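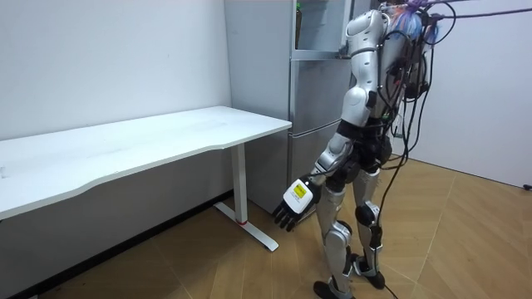 Placing an Obituary: Common Questions

How do I send in an obituary?
Use the form on the Winness Record website or bring a typed copy to the front desk. We need the name and phone number of the funeral home so we can confirm the death before we print.

What is the deadline?
3 p.m. the day before publication. Notices that come in later run in the next issue.

What does it cost?
Notices of up to 555 characters are free. Longer ones are charged by the line, and you will see the price before you pay.

Can I include a photo?
Yes, one per notice. A scan of a print is fine. We crop to head and shoulders unless you ask us not to.

Will you edit what I write?
We fix spelling and dates. Anything else – a missing survivor, an unclear place name – we call you about first.

I found a mistake after it ran. What now?
Call Irena Górecki at the obituary desk. Our errors are corrected online the same day and reprinted free.

Can I get extra copies?
Back issues are kept for three months at the Prado Street office. After that, ask for a PDF of the page.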